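The Weekend I Moved My Domain and Lost My Mail

A chatty confession from somebody who should have known better

I have owned the same domain name for 12 years. It holds my recipe blog, a page of my late uncle's fishing poems and, most important, my email. In all that time I had touched the settings exactly once, on the day I bought it, and then I did what most people do and forgot they existed. So when my registrar, a little outfit called Skillach, wrote to say it was closing its domain business in July, I figured I'd move over to somebody else on a Saturday morning and be done by lunch (ha!).

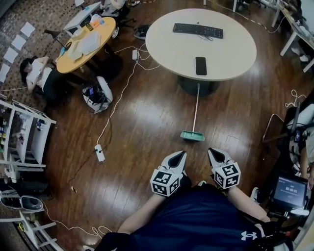
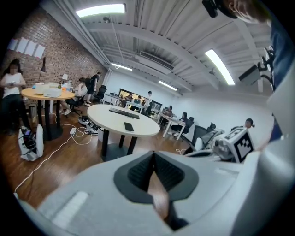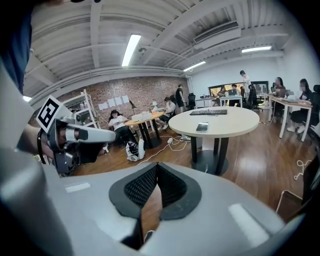 Finding the Keys

The first job was getting into my own account. I had the username on a sticky note inside a cookbook, but the password was long gone, and the reset link went to an address at a cable company I left years ago. I tried every password I've ever used, including the embarrassing ones. Then I gave up and called.

I will say this for Skillach: a person picked up. She wanted a copy of my driver's license and the last four digits of the card I'd paid with, and by mid-afternoon I was in. If you take one chore away from this story, go log in to your registrar tonight and see what email address it has for you. Mine also had a phone number with two digits swapped, so I'd been unreachable in two different ways.

While I was in there I found the expiration date, which was closer than I liked. I renewed for a year before doing anything else. It cost me 20 dollars and I slept better.

Picking a New Home

I looked at three places and went with Endier. Their price was in the middle, but the control panel was laid out so I could read it without my glasses, and there was a real phone number at the bottom of the page. The cheapest one wanted extra for hiding my home address from the public listing, and I wasn't going to pay a fee to keep strangers off my porch.

The transfer itself is simple enough once somebody explains it. You unlock the domain at the old company, you ask for a transfer code, and you paste that code in at the new one. The code showed up in a couple of minutes. I pasted it with a space on the end, got an error, said a few words, and tried again. Then there's a wait, which can be several days, and you get an email asking you to approve the whole thing. Mine landed in spam, naturally.

The Part Where I Broke It

Now for the name servers. I'd always thought of these as plumbing, and I still do, only now I know where the shutoff valve is. They tell the rest of the internet where to look for the records on your domain: this way to the website, that way to the mail. Mine had always pointed at Skillach. I switched them to Endier's, felt very pleased with myself, and went out to buy mulch.

What I hadn't done was copy my records over first. The new servers had nothing on them but a parking page! The poems were gone, the recipes were gone, and my mail was bouncing back to everybody who wrote to me. My sister texted to ask if I'd blocked her.

I called my friend Muireann Carroll, who looks after the network at a furniture wholesaler named Moriarty and is far more patient than I deserve. "Did you save the old zone?" she asked. I had no idea what that was. It's the list of records, and you can usually download it or, in a pinch, copy it out by hand onto a legal pad. Luckily the old company still had mine on its side. We read it out line by line over the phone, her checking and me typing, and the website was back within the hour.

Mail took longer. I had put the mail server's name in the wrong box, and even after I fixed it some people's messages kept bouncing until Monday. Muireann says the old answer gets stored all over the place for as long as your settings allow, and mine allowed a full day. If you lower that number a day or two before you switch, the change gets picked up much sooner. I wish I'd called her on Friday.

What I'd Do Next Time

I'd copy everything first, for a start. I'd also leave the old hosting running for a week or so, and I wouldn't go anywhere near a garden center until I'd sent myself a test message from another account and seen it arrive.

I did turn on the domain lock again at Endier, and two-step login, and I gave them an email address that isn't on the domain itself. That last one was Muireann's idea. If your domain goes down and all your warnings are sent to it, you won't be reading them.

The sticky note is still in the cookbook, by the way, but the new password is in a password manager. My sister has been told she was never blocked. She's asked for a pie anyway, and I'm making it on Sunday.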